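Home | Skin | Hair | Bath | Guides | Contact

May 13, 2020
By Aravind Poojary

Part 2: Setting up your Cinda bath oil warmer

OK, so you've unpacked the Cinda and you've got a bottle of Tarwood oat oil ready to go. I set mine up wrong the first time (twice, really!), so go slow with me on these.

1. Put the warmer on a flat shelf, well away from the tub. Mine sits by the door.

2. Fill the outer cup with plain tap water up to the line. Don't go over it, it'll slosh.

3. Pour 100 ml of oil into the inner cup and click the lid on. You'll feel it catch on both sides.

4. Plug it in and turn the dial to LOW. The light blinks while it warms up and then stays on.

Note: if the light keeps blinking past 23 minutes, unplug it and check your water level. Mine was just low. 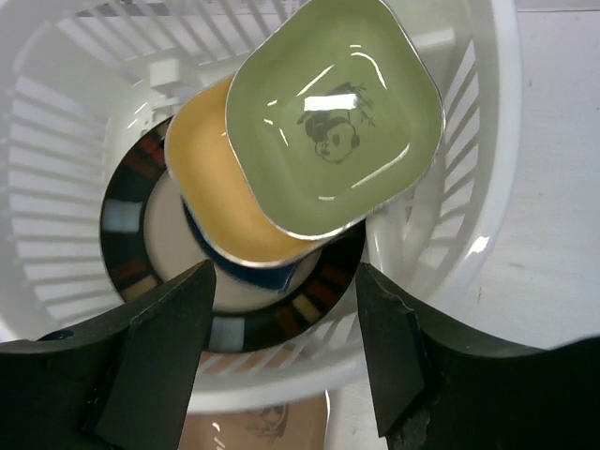

5. Once the light is steady, unplug it before you take the lid off. Every single time, please!

6. Stir the oil, then test a drop on the inside of your own wrist. It should feel barely warm. I do this even when I'm sure.

7. Add one capful to the bath and swish it around with your hand. One is plenty for my daughter's dry elbows, and two left the tub so slick I had to scrub it out.

CAUTION: Never carry the warmer with oil in it, and keep the cord where little hands can't get it. Oil makes the tub slippery, so hold on to your kid getting in and out.

CAUTION: Nut-based oils are a no if anybody at home has an allergy. The Kartha blend has almond in it, so read the label.

8. Let the cups cool, wipe them with a paper towel, and wash them with a little dish soap. The base never goes in water.

Spare lids are part 1332 in the Grarnska catalog, and the inner cup is 1314. I ordered the wrong one, so check your number first.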